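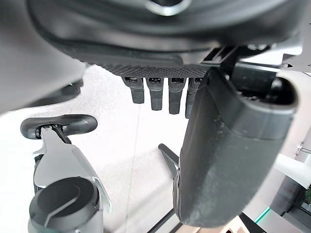 Sirkka Kiiskinen
List member, hand and wrist build, Mosdale shared workshop

Re: finger pads and travel

Arsen Polishchuk wrote:
> Are you still using the printed pads on the hand? Mine on the
> Geren build slipped on anything smooth. Also, what servo
> range did you settle on for the four fingers?

Hi Arsen,

No, I changed over in March. The palm has the dark grey dotted pad now, and the fingers hang in a row under it when they're open. I set open at 725 and closed at 786 on the Bredimance board. Past that the linkage binds.

The grey gripper still needs its centre screw shimmed. I've used 3 washers so far and there's a bit of play left. If you have the Romaniuk drawings, could you check the colour code on the wrist cable?

Sirkka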